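How to Request an Absentee Ballot in Macedo

If you've never voted by mail before, don't worry, it's a lot easier than it sounds, and you can get the whole thing done over a cup of coffee (I certainly did!). First, pick up the request form at the town clerk's office or call and have them send you one. Fill in your name and address just as they appear on the voter roll, then sign it at the bottom. 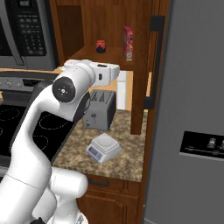 Once your ballot arrives, find a quiet spot and read both sides before you mark anything, especially if you live out toward Minari, where the school board race is on the back. Slip it into the inner envelope, seal it, sign the outside, and mail it early. Last November we had 608 mail ballots in our town, and I'd love to see 1,000 this time!

Carolina Baptista
May 28, 2020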